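卧室里的水汽

小户型住宅越建越密，洗衣、晾衣和睡眠挤进同一个房间。一套公寓一夜之间要接纳多少水分，这些水分最后去了哪里，在验收文件里通常查不到。

居住·建筑物理
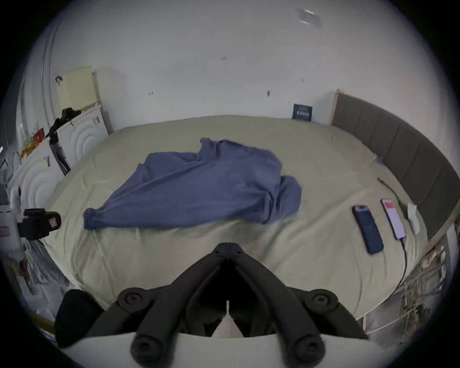
撰文　Aleksandra Kozłowski
本刊建筑物理专栏编辑

Uvilby住宅区位于Plavomville东侧的河滩地上，共有214套公寓，绝大多数为一室或一室半。建筑外墙为轻质砌块加外保温，窗户为双层中空玻璃，气密等级比同一条街上的老楼高出两档。交付后的第二个冬天，物业收到的报修单中出现频率最高的一项是卧室外墙角发黑。施工方检查了防水和外保温，没有发现渗漏点。住户的说法相当一致：房子不漏，墙是自己湿的。

这句话在技术上基本成立。墙角的水来自室内空气，室内空气中的水来自住在里面的人，以及他们做的事。

讨论卧室潮湿，习惯上从相对湿度开始。湿度计便宜，读数直观，百分之五十让人放心，百分之七十让人紧张。但相对湿度是一个比值，分子是空气中实际含有的水汽，分母是该温度下空气能够容纳的水汽上限。温度一变，分母跟着变，水汽一克没有增减，读数已经是另一个数。夜里调低暖气之后湿度上升，很大一部分只是分母缩小的结果。

更适合做账的量是绝对湿度，即每立方米空气中水汽的克数，或者与之等价的水汽分压。二十摄氏度时，饱和空气每立方米含水十七克略多；降到十摄氏度，这个数接近九克半。一间十几平方米的卧室，全部空气在饱和状态下也装不了一公斤水。一个成年人一夜之间通过呼吸和皮肤蒸发释放的水分，以百克计。房间里两个人，门窗关严，若空气是唯一的容器，天亮之前早已饱和。

实际情况没有这么糟，原因有两条。第一，房间总有换气，哪怕只是门缝和窗框的渗透。第二，房间里的固体会吸水。

第二条常被低估。棉、毛、木材、纸张、石膏、未封闭的涂料，都属于吸湿性材料，其含水量随周围空气的相对湿度上下浮动。棉纤维在常规室内条件下的平衡回潮率为百分之七到八，湿度升高时继续上升，接近饱和时可达两倍以上。一床棉被、一套床单、几件衣服，加上床垫的面层，构成一个容量可观的水库。它白天放水，夜里蓄水，把湿度曲线的峰谷削平。建筑物理中称之为湿缓冲，与墙体的蓄热作用在数学形式上相近，只是扩散速度慢得多。

湿缓冲有一个前提：白天必须放得出去。水库只进不出，几天之内水位就会抬到一个新的平衡点，此后缓冲能力下降，峰值重新出现，而且出现在更高的基线上。Uvilby的问题，有一半在这里。

晾衣是最大的一笔

住宅湿负荷的来源大致有四类：人体代谢、烹饪、洗浴、晾衣。前三类分散而规律，厨房和卫生间又各有排风。晾衣的特点是集中，并且常常发生在没有排风的房间。

一次普通家庭洗涤，棉织物脱水后残留的水分取决于转速和织物结构。转速每分钟一千二百转左右的滚筒机，脱水后残余含水通常为干重的一半上下；转速低一档，残余水明显增加。牛仔布和毛巾偏高，化纤偏低。一桶几公斤干重的衣物，意味着两公斤左右的水要在随后的一天里进入室内空气。若晾在卧室，这笔水量超过两名睡眠者一整夜的散湿。

蒸发过程分为两段。前一段，织物表面有自由水，蒸发速率由表面与空气之间的水汽分压差以及空气流速决定，与纤维种类关系不大，行内称恒速干燥段。后一段，自由水耗尽，剩余水分要从纱线内部和纤维内部迁移出来，速率随含水量下降而下降，称降速干燥段。人手摸到“差不多干了”的时刻，多半处于第二段的前半程，此时棉织物的含水仍高于平衡值。把这样的衣服叠进柜子，柜内的湿度由衣服决定，与房间里的湿度计无关。

织物堆叠的形态对干燥时间影响很大。单层悬挂、两面通风时，有效蒸发面积接近织物面积的两倍；搭在椅背或床沿，一面贴住，面积减半；揉成一团，有效面积只剩外轮廓，内部的水汽需要穿过多层织物，降速段被拉长数倍。异味的产生与这一段的长短直接相关。织物上残留的皮脂和细菌在高含水、缓慢干燥的条件下代谢最活跃，干燥时间缩短，气味物质的累积量随之减少，加倍的洗涤剂达不到同样效果。

床垫是另一类对象。它厚，导热差，上表面被人体加热，下表面接近地板或床板温度。水汽从热的一侧进入，沿分压梯度向冷的一侧扩散，在下层某处相对湿度达到最高。对于排骨架床，下表面通风，水汽可以散出；对于直接放在地板上的床垫，或者底部封闭的箱式床，下表面成为一道冷的隔汽层。早晨起床立刻铺平被子并盖上床罩，相当于在水分最高的时刻把上表面也封住。

绗缝面层的床垫，凹线处厚度较小，纤维压实，蓬起处则有较多静止空气，两处的水汽阻力不等。对整体散湿而言这种差异可以忽略，对霉斑的分布则有影响：拆检发现，斑点倾向于沿底面的接缝和滚边出现，那里灰尘积得多，织物层数也多，干得最慢。

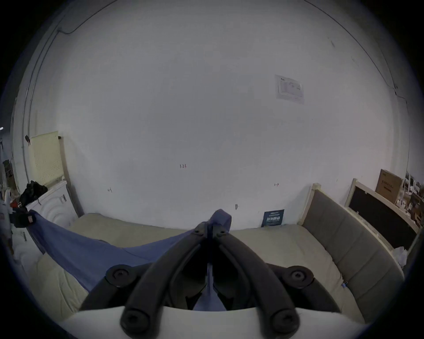
洗衣机进卧室

在欧洲北部和东部的旧式公寓里，洗衣机长期放在厨房或浴室。地下室公用洗衣房曾经是标准配置，后来因为维护费用和面积分摊的争议逐步取消，面积改作自行车库或储藏间出售。洗衣机于是上楼。卫生间放不下，就放在走廊；走廊没有水点，就放在房间里。Uvilby的一室户在图纸上为洗衣机预留了位置，位于起居兼卧室空间的一侧墙边，给排水点齐全，排风口没有。

设计依据并无明显违规。当地规范对卫生间和厨房规定了最低排风量，对居室规定的是新风量，洗衣机被归为家电，不归为湿源。从机器本身来看，这种归类说得过去：水冷冷凝式或热泵式烘干机把大部分水排入下水道或水盒，只有少量泄漏；单纯的洗衣机在运行中散出的水汽也很有限。湿源是机器旁边的那副晾衣架。图纸上没有晾衣架。

Ostutov一家工程咨询机构受物业委托，在采暖季对其中52套公寓做了连续监测。每套布置三个测点，分别在房间中央、外墙角踢脚线上方和床垫下方。传感器为Kurian公司的电容式温湿度探头，出厂标定之外，又在盐溶液恒湿箱中做了两点复核。记录间隔为15分钟，持续到五月停暖。

选这样的间隔有技术上的理由。电容式探头的响应时间在静止空气中可达数分钟，间隔过密，相邻数据高度相关，文件变大而信息量几乎不增加；间隔过疏，洗浴和开窗造成的短促变化会被漏掉。床垫下方的信号变化极慢，按小时记录已经足够，但为了与其他测点对齐，采用同一时钟。

监测结果以绝对湿度差表达，即室内绝对湿度减去同一时刻室外绝对湿度，称湿度增量。这个量剔除了天气和室温的影响，直接反映室内散湿与换气的比例。稳态下，湿度增量等于散湿速率除以换气量。散湿翻倍，增量翻倍；换气翻倍，增量减半。公式只有一行，住户手册里没有收入。

各套公寓之间的差别比预想的大。户型、朝向、层高完全相同的两套，湿度增量可以相差两倍有余。把住户人数作为变量代入，只能解释一小部分。把室内晾衣的习惯代入，解释力上升一大截。剩下的部分与窗户的开启方式有关，报告把它放在第二章，篇幅很短，我认为那一章值得多写几页。

内倾窗的账

中欧和东欧公寓普遍使用内开内倒窗。冬季最常见的使用方式是内倒，即窗扇上部向内倾斜几厘米，长时间保持。住户认为这样“一直在通风”。从换气量看，内倒确实有作用，风量受室内外温差和风压控制，足以把湿度增量压下来。从墙体温度看，代价不小：窗洞上方的过梁和侧边的窗套长时间被冷空气冲刷，表面温度下降，而房间其余部分仍有湿空气。凝结的条件由最冷的那一小块表面决定，平均值无济于事。

全开短时通风的机理不同。窗扇完全打开，几分钟之内室内空气大部分被置换，室外冷空气绝对湿度低，进来之后升温，相对湿度骤降。墙体和家具因热容大，在这几分钟里温度几乎不变，关窗后空气很快回温。损失的热量主要是空气本身的热量，数值有限。

问题出在随后的一个小时。关窗后，湿度计读数从谷底迅速回升，往往在半小时内恢复大半。住户据此认定开窗没有用。回升的水分来自织物、床垫和墙面涂层，它们正在向变干的空气放水。这恰恰是通风起作用的证据：水库的水位在下降。一次置换只带走空气中的那一份，要降低水库，需要多次重复，中间留出时间让材料把水分释放到空气里。一天开一次，一次开一小时，效果不如一天四次、每次几分钟，热损失却更大。

Plavomville市的住房咨询处去年印过一份单页说明，建议住户“适量通风”。我问过三位从事采暖系统设计的同行，这个“适量”在计算书里对应哪个参数，三位给出了三个不同的参数。

监测报告附录中有一段曲线值得一看。某套二层公寓，住户一人，早晨六点半出门，傍晚回来。白天无人，暖气调低，窗户关闭，前一晚洗的衣服搭在房间里。曲线显示，绝对湿度从早晨开始持续上升，午后达到最高，此时室内没有任何人。踢脚线上方的测点在同一时段温度最低，相对湿度超过百分之八十，一直保持到住户回家开暖气。按照霉菌生长的等值线模型，这样的日子连续出现若干周，萌发条件即告满足。

住户本人对此毫无察觉。他在家时，房间是暖的，湿度计读数不高。
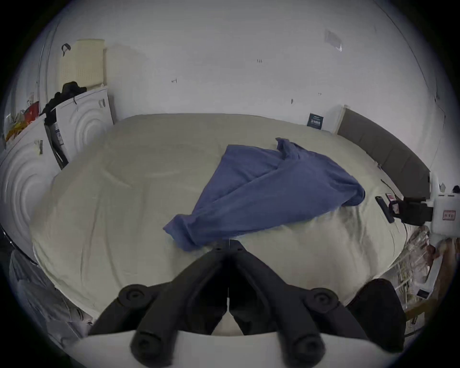 这也解释了为什么入户检查常常查不出问题。检查安排在有人在家的时间，暖气已开，窗户往往刚刚开过，检查员手里的仪器显示一切正常，报告上写“建议加强通风”，住户签字，墙角继续变黑。单次读数对于一个以天为周期波动的系统几乎没有诊断价值。若只能测一次，应当测墙角的表面温度，再用当时的空气绝对湿度换算表面相对湿度，并记下室外温度，以便推算最冷日的情形。这套做法所需的仪器只比常规检查多一支接触式或红外测温仪。红外测温须注意发射率，浅色乳胶漆与普通抹灰差别不大，金属踢脚线和光面瓷砖不能直接读数。

表面温度系数是把这些数据固定下来的常用工具。它等于内表面温度与室外温度之差，除以室内外温差，取值在零与一之间，越接近一，内表面越暖。该系数只与构造和几何形状有关，在稳态假设下与当天天气无关，因此可以在温和的天气测得，再外推到寒冷的天气。两面外墙相交的墙角，系数低于平直墙面；墙角前放了衣柜，系数再降一截，因为柜体阻挡了对流和辐射，背后的墙面失去室内热量的供给。柜子靠外墙摆放而不留缝，是入户检查中最常见的一项，也是住户最不愿意改动的一项，小户型里没有第二面墙可放。

床的情况与柜子相仿。软包床头贴住外墙，床头板背面的空气层几乎静止，人体散出的湿气沿枕头一侧上升，一部分进入床头与墙之间。拆开查看时，墙面的霉斑轮廓与床头板的轮廓往往大致吻合。将床头移开几厘米，留出上下贯通的缝隙，空气会在其中形成缓慢的自然对流，流速很低，对表面温度的改善却可以测出。

改造方案与费用

物业最初考虑的方案是为每套公寓加装带热回收的分散式新风机。这类设备成对安装，陶瓷蓄热体交替进排风，热回收效率在样本上写得很高，实际安装后受风压影响，高层迎风面的机组常常达不到标称值。对于一室户，两台机器需要开在同一个房间的外墙上，进风与排风之间容易短路。按报价折算，每户设备与开孔的费用为1,501欧元，不含后续滤网更换，也不含因穿透外保温层而产生的节点修补。

第二个方案是湿度控制排风。在洗衣机所在一侧增设一条支管，接入原有卫生间竖井，风口带吸湿敏感的聚酰胺条，湿度升高时自动伸长，开大风门，无需电源。进风由窗框上的可调风口承担。该方案成本低得多，但竖井截面是否有余量需要逐栋核算。Uvilby的竖井按最低标准设计，顶层两户之间曾出现过倒灌，再加支管，压力分布要重新计算。

第三个方案是恢复公用干衣间。各栋首层的储藏区中仍有一部分没有售出，原设计留有排风井。只要加设热泵式除湿机和挂杆，就可以把最大的一项湿源移出住宅。能耗方面，热泵除湿蒸发一公斤水所耗电量低于家用直热式烘干机，并且冷凝放出的热量留在室内。反对意见集中在管理上：谁收费，谁清理滤网，衣物丢失由谁负责。这些问题三十年前关掉旧洗衣房的时候就已经提出过，当时的会议记录还在，措辞与今年的几乎相同。

咨询机构的建议是第二与第三方案并用，先选一栋试行一个采暖季，保留原有测点，以湿度增量作为验收指标。我赞成以湿度增量验收，对于只试一栋有所保留。各户差异已经大到可以淹没措施本身的效果，一栋楼的样本量偏小，若恰好有几户搬走，前后数据便失去可比性。比较稳妥的做法是两栋同时进行，一栋改造，一栋不动，天气和电价的影响在两栋之间抵消。

物业尚未答复。试行栋的选择据说取决于哪一栋的储藏间卖得最差。

脱水、挂距与时间

在工程措施落实之前，能够调节的变量都在住户一侧。按影响大小排列，脱水转速居首。把水留在洗衣机里，由下水道带走，是所有除湿方式中单位能耗最低的一种。机械脱水每去除一公斤水所需的电能，比加热蒸发低两个数量级。转速提高一档，或者追加一次单独脱水，效果立刻可以称出来：把湿衣物连桶放到秤上，脱水前后各称一次。褶皱会加重，棉质衣物尤其明显，因为高含水状态下纤维素分子间氢键松动，受压变形后在干燥过程中重新固定。取出后立即抖开，可以消去一部分。脱水结束后在机器里放过夜，褶皱便按桶内的形状固定下来，熨烫时要重新给湿。

其次是挂距。衣物之间留出一掌宽，气流才能通过；并排贴紧时，中间各件的周围空气接近饱和，蒸发几乎停止，整架衣物的干燥时间由最中间那一件决定。小风扇低速吹拂可以打破织物表面的边界层，使恒速段缩短，但总的散湿量不变，只是在更短的时间里释放，因此必须与排风或开窗配合，时间上对准。晾衣时关上房门，打开窗户，让这个房间暂时与其他房间隔离，比敞着门让水汽扩散到整套公寓更容易处理。一室户没有门可关，只能把晾晒时间移到人在家、暖气正常、可以多次开窗的时段，也就是说，早晨洗完出门去上班，是几种安排中最不利的一种。

再次是室温。为了节省采暖费而把卧室调到十五六度以下，墙面温度同步下降，其他房间的湿空气流入后，先在这里凝结。冷卧室的门应当关上；门若开着，温度就不宜与其他房间相差太多。冷的房间不会因为隔壁温暖而变干，进来的那股暖空气带着更多的水汽。

除湿机排在后面。压缩机式除湿机在二十度以上效率较高，温度降低，蒸发器结霜，需要周期性化霜，出水量显著下降。低温房间宜用转轮式，耗电较多，出风温热，可以兼作辅助采暖。无论哪一种，标称日除湿量都是在高温高湿工况下测得，搬到冬季的卧室里，要打很大的折扣。选购时应当查看低温工况下的数据，样本上若没有，可以向厂家索取。

吸湿盒、氯化钙挂袋之类，容量以百克计，适合密闭的柜子，对房间没有可测的影响。

报告的最后一张表列出了停暖前的床垫下方数据。参加监测的公寓中，底部通风的床与直接落地的床垫之间，平均相对湿度相差超过十个百分点，在所有成对比较中差距最大，甚至大于有无晾衣之间的差别。两组住户的年龄和收入也不相同，落地的一组更年轻，搬入时间更短，家具更少，室内可吸湿的织物总量可能也更少，这些因素没有分开。咨询机构计划在下一个采暖季补测床板类型，并给其中几户更换排骨架，费用从传感器租赁的余款中支出。

关于踢脚线测点，还有一处更正。原报告第四章将若干户的墙角温度写低了，原因是探头引线贴在冷的踢脚线背面，沿导线的导热使读数偏低。重新固定探头之后，这几户的数据已从统计中剔除，结论不变，散点图的下缘抬高了一点。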